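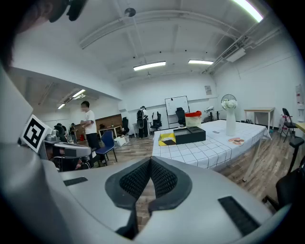 Igor Ďurica wrote in to say that gripper pads should be swapped every 3000 cycles, no matter how they look. Maybe. I'd want to know who sells him the pads.

Mine get a dry brush first -- an old toothbrush will do -- and then a wipe with a damp cloth. Let them dry before you close the fingers. If the mesh is frayed or lifting at a corner, replace both sides together. The Rendo cleaning spray costs up to 8 dollars a can and I have yet to see it beat plain water.

Print this tip | E-mail this tip
Last updated: 19 Feb 2023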